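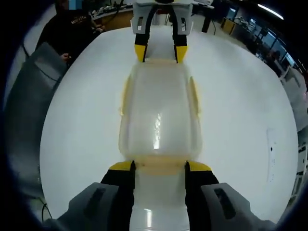 Clip-lid plastic container on a white table.

Ellmont Community Kitchen - Minutes of the June Members' Meeting

Present: Leokadia Żak (chair), Struan Forsyth, Irena Jakubowski, Maja Jabłońska (minutes)
Apologies: Leokadia Borkowska

The meeting opened at 6:35 p.m.

1. Minutes of the last meeting
Accepted with one correction. Under item 3, the oven that needs a new door seal is the lower one. Struan has already ordered the seal.

2. Container loan plan
Irena went over the plan to lend reusable containers for the take-home meals. We now use foil trays, and the cost has gone up twice since the winter. Her proposal is to buy 200 containers with clip-on lids and lend them out for a $4 deposit, returned when the container comes back clean and with its lid.

Struan asked what happens when only the lid goes missing. Irena said the supplier, Jakab, sells lids separately, but the minimum order is 44. Struan thought we would get through that many in a year and it was better to order them up front. Maja was against this until we know how many are lost.

Leokadia Ż. asked about people who can't spare the deposit. After some discussion it was agreed that the person at the desk can waive it without asking for a reason and without writing down a name. A plain tally mark in the book is enough.

Maja raised storage. The shelf by the back door is already full of flour bins. Struan will measure the space over the chest freezer - the brackets from the old coat rack may fit.
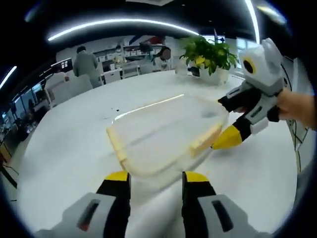

On washing, Irena reported that lids take longer than the boxes to dry on the rack and tend to get stacked damp. She would like a second rack for lids only. Leokadia Ż. has one at home she can bring in. It was also agreed that nothing with tomato sauce goes into the loan containers for the first month, so we can see how the plain ones hold up.

Decision: buy the containers, up to a limit of $800 including delivery. No extra lids for now. Three in favor, one abstaining (Struan).

3. Hilbridge lunch
The Hilbridge seniors' group has asked if we can do their summer lunch again. Last year's went well apart from the potatoes, which were late. Maja will take it on if someone else does the shopping. Struan offered. Two of their members now need soft food and one can't have dairy. Menu to be settled by email.

4. Dishwasher
The Vondus machine is still leaving grit on the glasses. Irena cleaned the filter and ran it empty, with no change. The repair visit is booked but we have not been given a time. Until then, glasses are to be washed by hand and the machine used for plates and pans only. Leokadia Ż. will put a note on the door.

5. Other business
Leokadia Borkowska sent word that she has the spare key to the pantry and will drop it off. Struan asked that the side gate be latched after deliveries, as it was found open twice this month.

Actions
Irena - place the container order
Struan - shelf brackets, oven seal, Hilbridge shopping
Leokadia Ż. - drying rack, dishwasher note
Maja - reply to Hilbridge, send out draft menu

The meeting closed at 7:50 p.m.

4 shares
2 comments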